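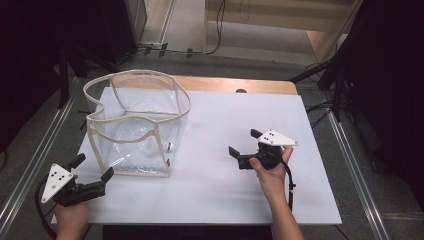 Zivach shared workshop
Hand-held gripper build: check before each session
April 2022

Work down the list. Mark OK, FIX or N/A and leave a comment for anything that isn't OK.

1. Gripper fingers open and close fully, both sides
OK. Left is stiffer than right. Compared springs, same part from Palacios. Leave as is.

2. Finger screws tight, no play at the pivot
FIX. Right pivot had play. Tightened, thread lock added. Check again in May.

3. Marker plates flat, clean and firmly seated
OK. Wipe with a dry cloth only. Alcohol lifted the print on the first set.

4. Cables free of cuts and kinks, plugs fully in
OK. Give each cable a gentle tug at the gripper end.

5. Cable slack with arms at full reach
OK. Loop must not catch the corner of the board.

6. Cables on floor kept out of the walkway
FIX. Too much loose cable behind the table. Need 4 more floor clips. Wesia has the wide ones.

7. Stands stable, legs fully spread, knobs tight
OK.

8. Board does not slide on the table
OK with the rubber mat under it. Without the mat it moves.

9. Test items have no sharp edges or loose parts
OK. Storage bag seams checked, binding sound.

10. Power supply cool after 200 open/close cycles
OK. Cycle counter now at 2,860.

11. Log saved and copied to the Gisau drive
FIX. Last copy stopped at file 249. Run it again before clearing the card.

Do not start with any FIX open on items 2, 4 or 7.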